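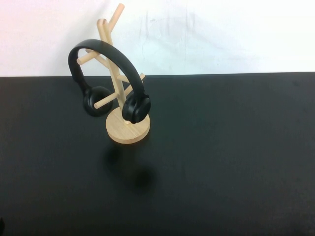
Leave the Headphones on the Stand

Search this site Enter keywords
Home Opinion Workshop Notes Archive About

Jul 1, 2019
By Zulema Carrasco

My opinion is simple and some colleagues at Wolstead do not like it. A robot cell should be checked with the real object of the job, standing in its real place, and the calibration board should come second.

I look after one cell. It has an arm, a fixed camera and a black table, and its task is to take over-ear headphones from a wooden stand and to put them back. The stand has the form of a small tree, with a round base and short pegs for branches. Black headphones on a black table are not a kind thing to give to a camera. The band is easy, because it passes in front of pale wood and most of it is high. The ear cups are the problem. They hang low, near the base, and what is behind them has almost the same color.

In April we changed the camera bracket. The old one, made by Kondus, had a worn clamp and it moved a little each time when somebody cleaned the lens. After the change I did the calibration with the printed board and the result was very good. Then we ran 85 picks and 23 of them failed. The board was not lying. It told us where the table is, but our robot does not pick up the table.

Since then I follow another order. First I park the arm fully out of the view. I put the stand on its mark and hang the headphones, and I look at the live picture for a long minute without touching anything. I look at the shadow. If the lamp has turned, the shadow in front of the base changes its direction, and the software sometimes wants to add it to the ear cup. I look at the line between the table and the wall. When it is tilted differently from the last time, the bracket has moved, and there is no sense in continuing. Only after this I take the board.

Rowbotham, our supplier for the service contract, has a checklist with 61 points. I respect it and I sign it. But the stand is in none of these points, and the wall also not. The wall matters! It has gray marks and scuffs on the white paint, and one of them was found by the software as an edge for an entire afternoon. I asked for new paint and I am still waiting.

There is a serious argument against me. A real object is not a standard. The headband can be bent a little, the cups turn on their hinges, and two technicians will hang the same pair in two ways. A board is flat and does not have moods. The people at the Predness site say this, and for comparing one cell with another they are right. I would not throw the board away.

Still, I had 3 technicians learn the cell this year, and the ones who began with the stand found faults sooner. They knew how the good picture looks. The one who began with the board knew how a good number looks, and he trusted it too long – I did the same when I was new.

So I ask that the written procedure is changed, and that the stand goes on page one.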